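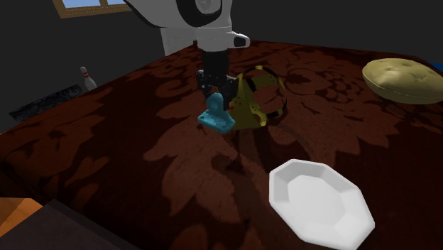

Club cart servicing moves to Padilla Road

From August, servicing for members' golf carts will be done at the Foltari workshop on Padilla Road. The old bay behind the pro shop will close at the end of the month and the space will go back to bag storage. Bookings already made for the old bay will be carried over, and you don't need to call to confirm them.

Dindo Yap will keep looking after the carts and will be at the new workshop every weekday from 7:30 a.m. He has asked that carts be dropped off before 9 a.m. on the day of the booking. If you can't get yours there under its own power, the tow trailer can be reserved through the front desk. It takes one cart at a time and does not go out on Sunday.

Batteries

Most of the calls last season were about batteries, and most of those came down to water level. If your cart has flooded lead-acid batteries, check the cells once a month while the cart is in regular use. Charge first, then top up with distilled water to just above the plates, or to the fill mark if your batteries have one. If the plates are already showing, add enough water to cover them before charging and finish topping up afterwards. Tap water shortens the life of the battery and should not be used. Wear gloves and eye protection, and keep the charging area well aired.

Sealed and lithium packs don't need watering. Owners of these should still look at the terminals for corrosion and make sure the cable ends are tight. Switch the cart to tow or maintenance mode before touching any of the cables.

Chargers have to match the pack. We had 2 carts come in this spring with new lithium packs and the original lead-acid chargers still plugged in at home. If you have changed your batteries, bring the charger along with the cart and Dindo will check the label.

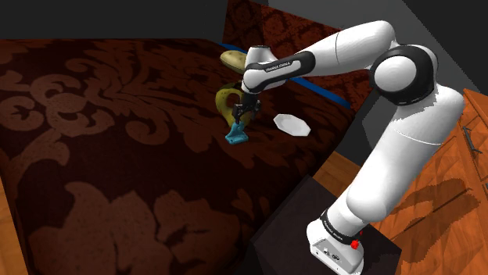

Robot arm over a patterned bedspread.

Tires and brakes

Tire pressure should be read cold. The right figure is on the sidewall or in the owner's manual, and it varies enough between models that we won't print one here. Carts that pull to one side usually have a soft tire, but if the pressures are even, the alignment is the next thing to look at.

Brake cables stretch over time. If the pedal goes noticeably closer to the floor than it used to, or the parking brake slips on the hill by the sixth tee, book it in and leave the cart parked until it has been looked at.

Gas carts

Oil and filter changes are being done as usual. Please arrive with less than half a tank – the lift at Padilla Road is indoors and the workshop would like to keep the amount of fuel inside down. Drive belts are being inspected at no charge with any oil change. Replacement belts for the Marerar carts are on back order, with a wait of 6 weeks at last word. Belts for the Bala models are in stock.

Rates and bookings

The basic inspection stays at $30 for members. Parts are extra and you will get a call before any are fitted. The club fleet's own battery replacement is finished and came in at $2,630, which was paid out of the equipment budget and won't affect cart fees this year.

The booking sheet is at the front desk, or you can leave a message on the pro shop line with your name, cart number and a couple of days that would suit. Keys should be tagged with your cart number before drop-off.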